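FLIRNSIDE, November. Jurnance has extended its desktop refurbishment service at the Flirnside workshop to include processor replacement and motherboard recovery. The service previously covered memory, storage and power supplies only. It is open to schools, offices and household customers.

Each desktop is opened and inspected before parts are ordered. Technicians check the power supply label, the cable routing and the condition of the drive bays, then record the board type in Flidia, the company's job-tracking system.
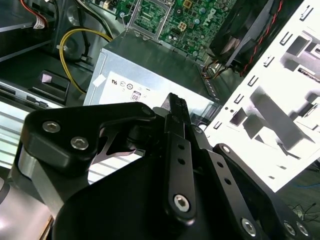

*Open desktop case with gray power supply and Dell motherboard.*

Processor work follows a fixed sequence. The retention frame is raised, the chip is lifted out by its edges, and the socket contacts are inspected under magnification. Old thermal compound is removed from the heat spreader before a new layer is applied. Fans are cleaned or replaced at the same stage.

Jurnance processed 514 desktops during the trial period. Boards that fail testing are sent to Lambrakis for component recovery and metals recycling.
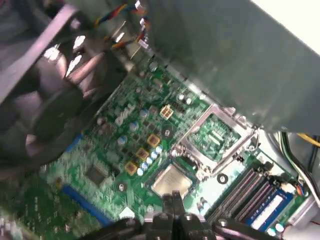 **Does a customer need to remove the hard drive before sending in a desktop?**

Drives can stay in place. Customers should back up their files first, and a drive can be wiped on written request.

Standard turnaround is two weeks. Replacement processors carry a 30-day warranty. Bookings are accepted at the Flirnside service counter.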